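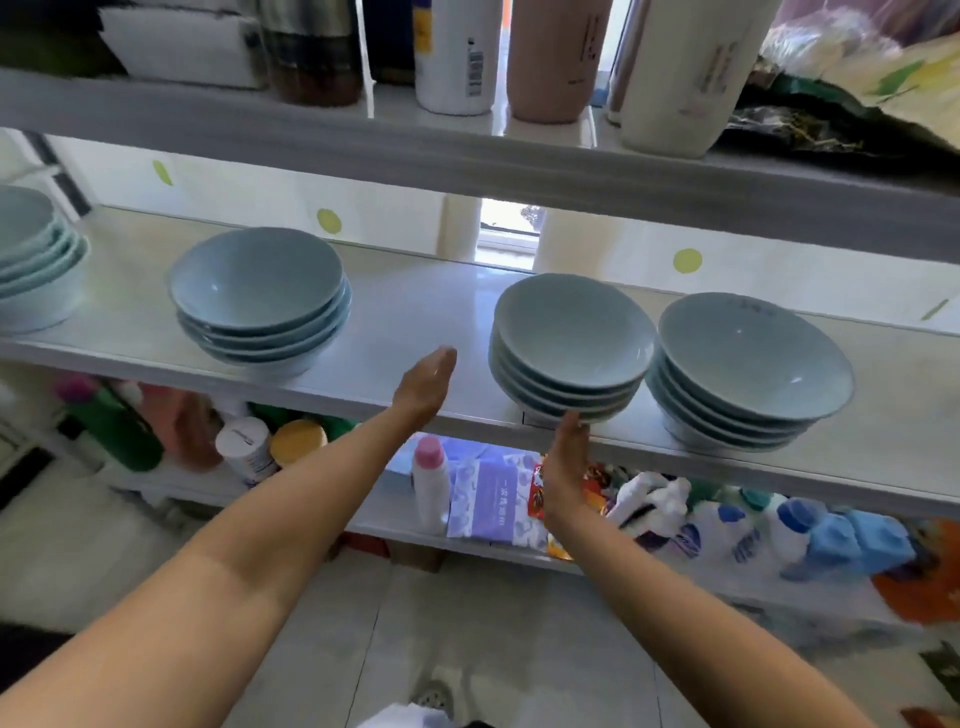
Jonby needs a part-time kitchen and stockroom helper. The work is washing up, drying and putting the dishes back where the cooks expect them. Pale blue bowls go in short stacks on the middle shelf of the white metal unit, with bottles and bags on the shelf over them. On a full night we use nearly 200 bowls, so you will be lifting and carrying for much of the shift.

Hours are 15 a week over three evenings. No experience needed – we train you for the first two weeks. You must be able to stand for long periods.

To apply, send a short note with your phone number to Serena Palumbo, or leave it at the counter.

Posted 25th July by Nives Parisi

Home Menu Jobs Find Us

© Jonby Contact Back to top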